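Notes to go with the Gisgate cloth-sorting set: 710 short clips from the sorting bench at Temport. I used to do this by hand, all shift, so I've got opinions!
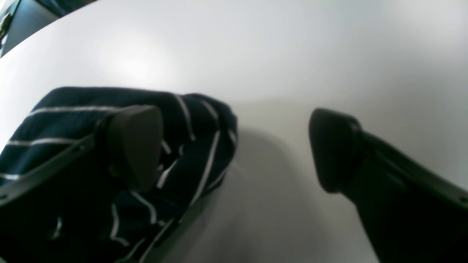 *Navy stripe, left finger on the cloth.*

We've gone from 45 minutes of picking at a stretch to mostly watching and fixing. My wrists like it - my head gets bored, and Elspeth Guthrie on lates says the same. We swap every 30 minutes now.

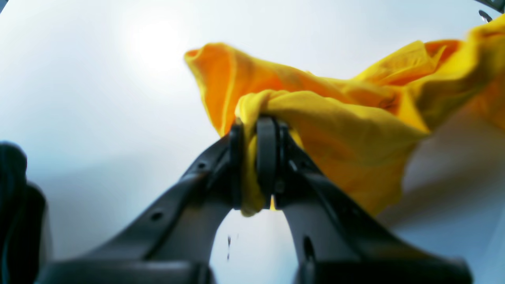
*Yellow cloth, held up by the gripper.*

## Known gaps

- thin cloth is under-labelled
- 4 clips have no label at all (my fault, will fix in December)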